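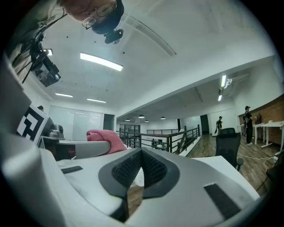
Wanted: people who can fold a towel and don't mind being watched doing it

Dudorero is looking for paid participants and two part-time chore demonstrators, to start in September

Can a machine do your housework yet? No. You can stop reading there if that was the question. If you'd like to be paid while we work on a better answer, keep going.

Dudorero is a small outfit with a long lease and more extension cords than is decent. We study household and shop-floor chores: folding, wiping, stacking, sorting, putting the lid back on the thing the lid came off. People do these jobs while holding a gripper or wearing a camera, and the recordings are used to teach robot arms to do the same. The arms are keen learners in the way a Labrador is a keen learner. There's a lot of enthusiasm and something usually ends up on the floor.

Where the machines are at

Applicants ask us this at every interview, so we may as well put it in writing.

Our best arm folds a hand towel in half. It will fold it in half again if the first fold went well and the towel has not developed opinions. Out of 204 attempts in our last full round, it produced 33 towels that Angelica Dalisay, who runs the floor, was prepared to put in a cupboard. She has a fairly relaxed view of cupboards. A further 42 were judged "folded, but by someone who was leaving".

Picking up a cup is good. Picking up a cup with tea in it is a matter for the mop. Sorting socks is going well provided all the socks are the same, at which point we'd suggest it isn't sorting. Fitted sheets have been taken off the list until morale improves.

On the shop side, Tenda (our shelf-stocking trial) can face up a row of tins with the labels forward. It takes 29 minutes a shelf. A teenager on a Saturday wage does it in less, and talks to you while doing it, which may or may not be a point for the machine. Venden, the one meant to bag groceries, puts the eggs on the bottom every time. We admire its consistency.

So the chores are safe in your hands for a while, and your hands are what we're after.

The two kinds of work

Paid participants

You come in for a single session of three hours, including a break and a biscuit. You'll be given ordinary chores to do at a table, over and over, the way you'd do them at home. We don't want your best behaviour. If you fold towels in thirds because your mother did, fold them in thirds. If you shove everything in the drawer and lean on it, we'd like a good clear recording of the lean.

Some chores are done with bare hands. Others are done with the gripper, a hand-held tool with padded fingertips that does roughly what your thumb and finger do, minus the dignity. Most people hate it for the first ten minutes and are showing off with it by the end of the hour. You may also be asked to wear a small camera on your head. It will flatten your hair.

We need people of all sizes and speeds. Left-handers are especially welcome, as at present the machines have never met one. So are people who've cleaned, cooked, packed or stocked shelves for a living, and people who have managed to avoid all of that until now. Bad folders are useful to us. Please don't practise.

Chore demonstrators (two positions, part time, fixed term)

Demonstrators do the same work, but several shifts a week, and are expected to keep the same standard at the end of a shift as they had at the start. You will fold a towel, shake it out, put it back where it was and fold it again. There's a labour-saving future at the far end of this, and it takes a surprising amount of labour to get to.

A usual shift goes something like this. You check the day's chore list and set out what's on it. You do a few warm-up runs while somebody checks that the cameras are seeing what they should. Then it's blocks of recording with a break between each, a written note of anything that went wrong, and a tidy-up at the end. The tidy-up is done by humans and is not recorded, though Angelica has remarked more than once that it's the best demonstration we give all day.

You'll also sit in on the test runs, where an arm has a go at what it learned from you. It's an odd feeling to see your own small habits come back in a machine. One former demonstrator always patted the towel once she'd finished it. The arm now pats the table, beside the towel, quite firmly.

What we're looking for in a demonstrator

Steady hands and a patient nature.
Comfortable on your feet for most of a shift (there are chairs, and you're allowed to use them).
Able to follow a chore list exactly, including when the chore list is silly.
Willing to write down a mistake when you make one. The mistakes are worth keeping, but only if we know that's what they are.
Fine with being recorded while you work.
No background in robotics, computing or engineering needed. If you have one, apply anyway, but please don't try to fix anything.

Experience in a laundry, hotel, warehouse, kitchen or any house with small children will be read with interest.

What you get

Participants are paid a flat fee for the session plus their transit fare, and you're paid in full if you decide to stop partway through. Demonstrators are paid by the hour, breaks included, with the rate set out in the letter we send before any interview so you don't have to waste a trip. Tea and coffee are free. The cups are mismatched because of the cup trials.

You do not get a robot. People ask.

Recordings and privacy

You'll be given a consent form before anything is switched on, and time to read it. It's two pages and written in plain language. Our main interest is in hands and objects, but cameras see what's in front of them, so your face or voice may be picked up. Faces are blurred before recordings go to our training set. You can ask for your session to be withdrawn up to the date given on your form, and you won't be asked for a reason.

If there's a chore you'd rather not do, tell us and we'll swap it for another. We have plenty.

Are you training your own replacement?

It's a fair thing to ask, and we'd sooner you asked it before applying than halfway through a pile of tea towels. Some of the people who fund this sort of work would like fewer wages on the books, and we won't pretend otherwise. Others want an arm that can help a person with bad shoulders get the laundry done at home. We do more of the second kind than the first, and you can ask at interview who is paying for what.

As for timing, see the eggs.

Access

The workroom has step-free access through the side entrance, and work tables can be lowered. If you use your hands differently from most people, or use only one, we'd be glad to hear from you. Let us know what would help and we'll set up the session to suit.

How to apply

Participants: fill in the short form at the front desk or ask for it by mail. It wants your name, the times you're free, which hand you write with, and one chore you can't stand. The last question decides nothing. We just like reading them.

Demonstrators: send a résumé of no more than two pages to Angelica Dalisay, with a paragraph explaining how you fold a T-shirt, in enough detail that a stranger could do it. This is harder than it sounds and we read it before we read the résumé. Diagrams are accepted.

Shortlisted demonstrators will be asked in for a one-hour paid trial. Wear something with sleeves that stay up. Sessions for participants run mornings and afternoons, with a later one starting at 6 p.m. for people with day jobs.

We reply to everyone. The replies are written by hand, by Angelica, and folded in thirds.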